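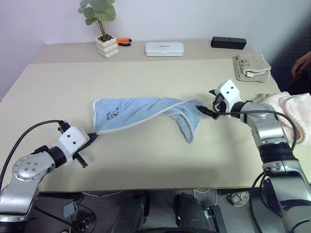

Someone at the back asked last time why a club would ever let a player walk for nothing when it could have sold him the summer before. Fair question, and the clubs ask it too, usually in June.

Week 6: The expiring contract

Take Vaughan, our made-up-of-misery case from the reader. The club signs a winger for 3,000 a week and forgets about him for two seasons. With 18 months left, Rurine offers a decent fee. Vaughan says no, he's central to the project. By November he is central to the bench.

Terms for the quiz sheet:
Running down: the player lets the clock do the negotiating.
Option year: an extension the club can trigger, provided somebody remembers the deadline.
Signing-on fee: where the money you saved on the transfer goes.

Squad size matters too. Trendska carried 28 senior players and called it depth. The wage bill had another word for it.

Reading: the Mito loan file, pages 18 onward. Bring a calculator and work out what Vaughan lost by waiting. Show the wages separately from the fee.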